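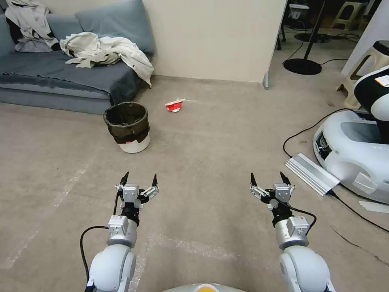
A crumpled piece of paper trash on a beige carpet.

Lotard starts paper collection in office buildings

07/07/2018

The town of Lotard will begin a separate collection of waste paper from office buildings in December. Until now only homes and schools had their own paper containers, and offices had to put everything together in the general waste or pay a private firm to take the paper away.

The work will be done by Akbulut, the company which already empties the household containers in the town. According to the plan, its trucks will come to each building 2 times a month. Buildings with more than eight offices can ask for an extra visit, but they will have to pay for it.

The town expects to collect around 600 tons of paper in the first year. All of it will go to the sorting plant in Jalach, where newspapers, cardboard and office paper are separated and pressed into bales. The plant was made larger last year and can now receive material from four towns.

Office managers will get a letter with the rules before the start. Clean paper, envelopes and thin cardboard are accepted. Envelopes with a plastic window are also fine. Paper with food on it, paper cups and used tissues must still go to the general waste, and the same is true for receipts printed on thermal paper. Small pieces should be put in a paper bag first, so that the wind does not carry them away when the container is emptied.

Not everyone is happy with the timetable. The business association in Weltia, the part of town with the most offices, asked for weekly visits. In its letter to the town it wrote that many older buildings there have no cellar and no yard, and the containers would have to stand in the entrance. The town answered that it will look at the question again after the first winter - until then, smaller containers can be ordered for these buildings at no cost.

The fee for general waste will stay the same this year.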